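The Modden Drawer Table for robotics clubs and classes

Supplied flat, with drawer, knob, fixings and the Mimix task booklet
Catalogue number 1422
Made to order in our own workshop

We started making the Modden because Malou Hjaltested, who teaches the Thursday robotics class at Serra, was fed up with her office desk. It had done good service for years, bless it, but the drawer stuck on one side, the top was so shiny that every lamp in the room showed up in it, and whenever the students got their program running nicely the whole thing crept backwards a little and they had to begin again. She rang us to ask whether we could make a plain table with one good drawer in it. We said yes before we had quite thought it through, and a fair few drawings later (and one version with the runners on upside down, which we shall pass over quickly) the Modden went into her classroom in April.

It is a simple piece of furniture and we rather like it that way. The top is flat and finished in a matt grey. There is one wide drawer underneath, in the same grey, with a small round metal knob in the middle of the front panel. The knob is held by a single screw from the inside, so if your students would like to try a bar handle, a cord loop or something they have printed themselves, it takes a minute to change over and a minute to change back.

What can you do with it?

The booklet in the box was written by Malou together with Magnus Mowat, who runs the Armont student competition, and it starts gently. First the arm opens the drawer and closes it again. Then it moves a single item across the top. After that the tasks begin to join up: open the drawer, move something between the drawer and the tabletop, leave everything else alone, close up. It sounds like nothing at all when you write it down, and then you watch a room full of sixteen-year-olds spend a happy afternoon arguing over how far down the fingers ought to go!

The students at Serra mostly work with an apple, a white bowl and a small dark snack bar.

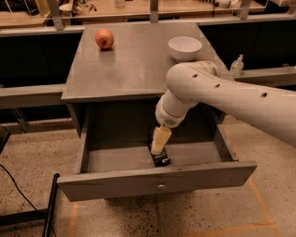 Reaching down into the open drawer
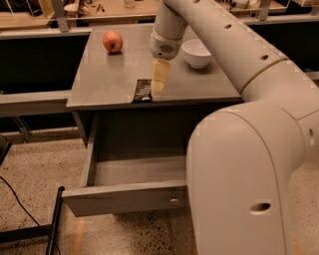
Over the tabletop, fingers beside the wrapped bar

Magnus is very firm that a class should keep to the same few objects for the first couple of weeks, and having seen what happens when somebody brings in a bag of marbles we have come round to his view. Pick things with different shapes, note down where they stand at the start of each run, and put them back there yourself before the next one. The booklet has blank grid sheets for this, and you are welcome to photocopy as many as you like.

For the competition, teams get 2 attempts at each task and may keep the better one. A drawer left ajar loses marks, and so does anything nudged out of place along the way. The full rules come from Armont and they do change a little from year to year, so please ask Magnus for the current set before you plan your term around ours.

A few practical notes

Drawer: opens fully to the front and lifts out for cleaning. The runners are plain and need nothing more than a wipe. Please don't oil them, however tempting it is.

Surface: wipe with a damp cloth. Tape residue comes off with a little washing-up liquid and some patience. If the top gets badly scratched we sell replacement tops separately.

Feet: the table comes with rubber feet and a pair of floor brackets. Use the brackets if your arm is a strong one. Malou went without them for a week and then rang us again.

Putting it together: two people, one screwdriver, and a clear bit of floor. Allow 40 minutes, or a whole lesson if the class is doing it, and let them do it if you can, as they treat it much more kindly afterwards.

What it will hold: up to 500 newtons spread evenly over the top. It is meant as a task table, so please mount your arm on its own stand or base and keep the Modden for the things being handled.

Ordering

We build in small batches, and schools and clubs can order on account. Tell us when you write whether you would like the knob fitted or loose in the bag, and whether you need the booklet in larger print, which we are glad to do at no extra cost. Orders for the autumn term should reach us by August 22, 2026 if you would like the table in place for your first session. Later orders go into the next batch.

Spare knobs, feet, brackets and drawer fronts are always in stock. If your class comes up with a task that isn't in the booklet, do send it in, with a note of how you score it. Malou is collecting them for the next printing and answers every letter, although in exam season she can be a bit slow about it.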